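Plodent Recalls Frozen Breakfast Sausage Over Labeling Error

Plodent is recalling nearly 400 cases of its frozen breakfast sausage sold in Brerkham and Fullport. The labels leave out milk.

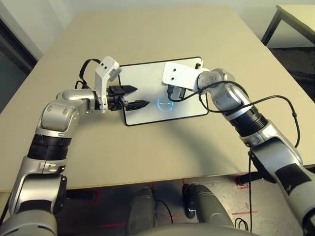
Last updated: 9/29/23

The company said a store in Fullport noticed the missing allergen and reported it. No illnesses are known.

The recall covers the 2-pound bags only. They were packed in June at the Bassey plant, which employs 50 people. Patties and links are both affected.
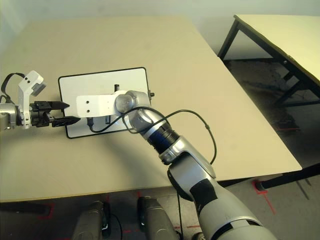
Stores have been told to pull the bags from their freezers. Other Plodent meats, including the bacon and the smaller sausage packs, are still on sale.

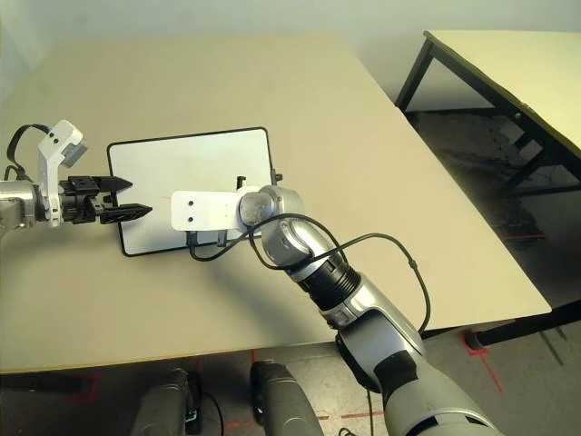
What shoppers should do

Anyone with a milk allergy should not eat the sausage. Bags can be returned for a full refund, with or without a receipt.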